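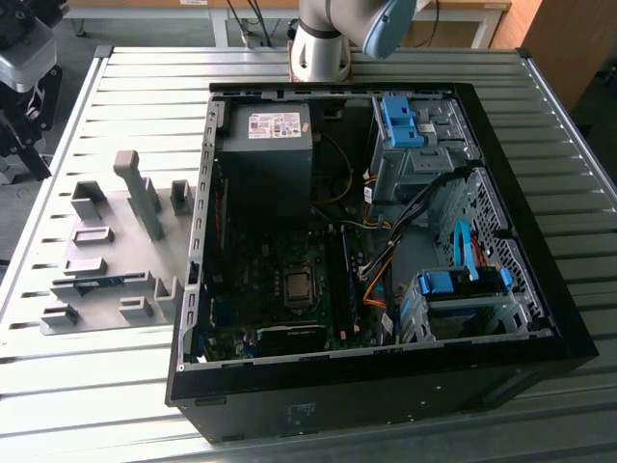
The tower on its side with the panel off. Both memory slots are the long black ones next to the processor.

I have been putting off this computer since February. It is a plain black desktop that came out of the back office at Runent when they cleared the place, and I paid nothing for it apart from the gas to go and get it. My sister Zoriana Zinchenko (she kept our name, I didn't) needs something for her bookkeeping, and she does not care what it looks like. She cares whether it opens a spreadsheet before her coffee is gone.

So the plan was simple. Open it, see what is in there, sort out the memory, and hand it over. I am writing it down mostly for myself, as I will forget all of it by the next time.

Opening it up

I always lay a tower flat before doing anything inside. You can work on one standing up, but the parts go in sideways and you end up pushing against the board with nothing behind it. Flat on the table everything presses straight down.

Unplug the power cord first, then hold the front button in for a few seconds. I also touch the bare metal of the case before I touch any part. I own a wrist strap and I never know where it is.

The layout is an easy one. Power supply in one corner, the board below it, drive cages over on the other side with blue plastic latches. I like those latches. On my old Skemari tower every drive was held by four screws and two of them were always impossible to reach. Blue or green plastic in a computer usually means you are allowed to pull it, and I wish more things in the house were marked that way.

The cables are less tidy. A black bundle comes down from the upper bay and runs right across the middle of the case, and there is an orange one looping around below it. I thought about tying them back, but they stay clear of the memory slots, so I left them the way they were.

Memory

This is the part I was there for. The board has just two slots, so there is not much to decide. I had a matched pair set aside, bought used from Pathirana, a small parts shop that tests what it sells and writes the result on the bag. They charge a little more than the online places and I have had no trouble with them so far.

Before a stick goes in, I look for the notch in the bottom edge. It is off center, and it has to line up with the bump in the slot. If it doesn't line up, turn the stick around. Pushing harder will not help. I know a man who pushed harder.

Open the latches at the ends of the slot, set the stick in straight, and press on both ends until the latches come up. It takes more force than feels right. The first time I did it, years ago, I stopped halfway and spent an evening wondering why the machine only beeped at me.

Handle the sticks by the edges and keep your fingers off the gold contacts. If you do touch them, a dry lint-free cloth is fine. Some people use a pencil eraser. I used to, and then I had to clean eraser crumbs out of a slot.

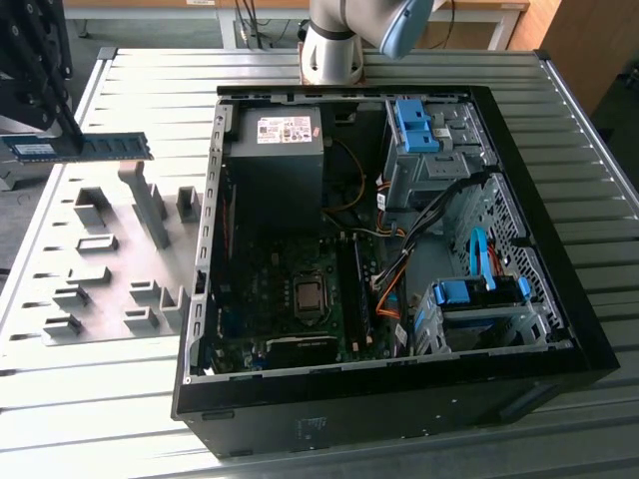
Checking the power supply

I was less sure about the power supply. Old ones can be tired, and with a computer this age I always ask myself whether to swap it while the case is open. Zoriana's only extras will be a keyboard, a mouse and a label printer that she refuses to replace, so it is not going to be asked for much.

I read through the label as well as I could. The big print is no problem but the small lines are beyond me now, even with my glasses pushed up. My habit is to write the model and the wattage on a piece of masking tape and stick it inside the side panel. Then if it ever fails I can order the right part without taking anything apart. I do the same for printer cartridges and the furnace filter.

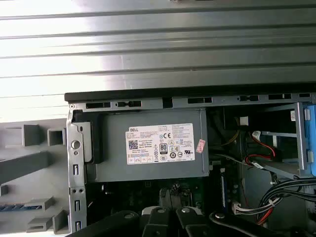
The power supply label. Dell, with the 80 PLUS badge down among the approval marks.

I decided to keep it. A replacement from Doltora was 57 dollars with shipping, and I would sooner put that toward a solid state drive, which she will notice every single morning. The old drive can go in my drawer with the others.

What is left

I want to go over the fans with a soft brush and hold the blades still while I do it. Then the side panel goes back on, and I'll leave a memory test running overnight before I trust it with anyone's accounts. After that comes the part I like least, moving her files. She says there are 2272 scanned receipts, and they are all on the desktop of the old machine.

If anyone has a good way of sorting those by year without opening each one, please leave a comment. The file names are no help at all.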